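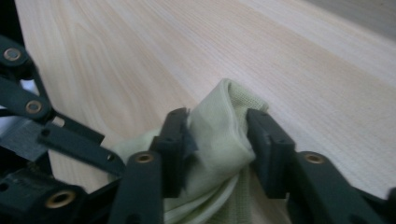

Datos > Música > Letras y créditos > Varnwood

# Varnwood: créditos de composición en sencillos de R&B y hip-hop

Por Awuor Kaijage
12 sep 2021
3 comentarios · 14 compartidos

Varnwood reúne metadatos de autoría y producción de 1,130 sencillos. Cada fila corresponde a una grabación. No incluye audio ni letras completas.

## Contenido

- `sencillos.csv`: una fila por grabación.
- `creditos.csv`: una fila por persona y función.
- `alias.csv`: equivalencias entre nombre artístico y nombre legal.

Codificación UTF-8, separador de punto y coma. Los campos vacíos indican dato no localizado; el valor `ND` indica que la fuente declara la autoría como no disponible.

## Campos principales

| Campo | Tipo | Nota |
|---|---|---|
| `id_grab` | entero | clave primaria |
| `funcion` | texto | `letra`, `musica`, `arreglo`, `produccion` |
| `rap` | booleano | hay al menos una estrofa rapeada |
| `bpm` | decimal | medido, no declarado |

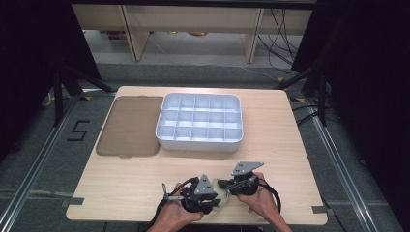 Tiempo de lectura: 2 min

## Procedencia

Los créditos se transcribieron de libretos de CD y de las fichas del sello Mernatier. Salim Kinyua hizo la primera transcripción; Ulla Räsänen revisó los alias. En 391 grabaciones el libreto y la ficha no coinciden: se conserva la versión del libreto y se marca `conflicto = 1`.

El campo `bpm` se calculó con Harberg sobre los primeros 85 segundos de cada pista. En temas con cambio de tempo el valor corresponde al tramo inicial.

## Limitaciones

- `arreglo` y `produccion` se confunden en las ediciones más antiguas.
- Las remezclas se tratan como grabaciones independientes.
- `alias.csv` contiene casi 2,000 entradas, varias sin verificar (`verif = 0`).

## Licencia y cita

CC BY 4.0. Citar como: Kaijage, A. y Massawe, J., *Varnwood*, versión 1.2.

Las correcciones se envían como incidencia en el repositorio, con `id_grab` y la página del libreto.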